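December, 7.40am, Pramwood bench

Glue trials again. Batch 16 came out of the cramps last night, left it till this morning so the squeeze-out was properly hard. Scraped it back -- comes off in long curls on the ash, chips on the oak. Same as last time, so I'm calling that the timber and not the glue.

Snapped four offcuts in the vice. Three broke in the wood, one clean along the line (piece C, the one I planed on Gistholm's machine before the knives got changed). Surface was burnished, you can feel it with a thumb. Don't count C.

Rodrigo Coelho thinks we are overclamping. Might be right. Joint looked starved at one end. Next lot: back the cramps off half a turn, cauls both sides, and brush BOTH faces, I keep only doing one when I'm in a rush.
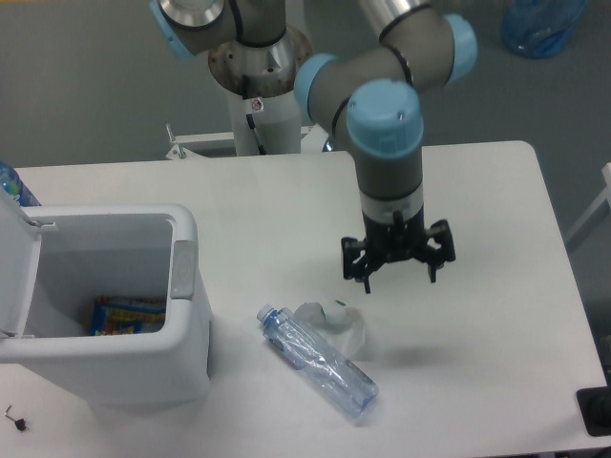

Sandpaper. Stopped at 80 grit on the two wide boards to see if the rougher face holds better. Can't tell yet. Needs the overnight ones to compare with, and those stay shut till tomorow.

Pot life: mixed at 9.10, stringy by 9.35. Shop was cold as well so no idea why so quick. Old tub? Label on the lid says opened June. Bin it and start the Carrasco one.

Weights for the book -- tub full 291 g, didn't write down the empty, idiot. Do that next time before washing it out.

Brondthorpe order: they want 3,000 plugs, tapered, ash. Rodrigo to ask if they'll take mixed grain becuase we havn't got that much straight stuff on the rack.

To do
- sharpen card scraper, it's just making dust
- new brushes, the cheap ones shed
- move D and E away from the heater
- ring Gistholm re knives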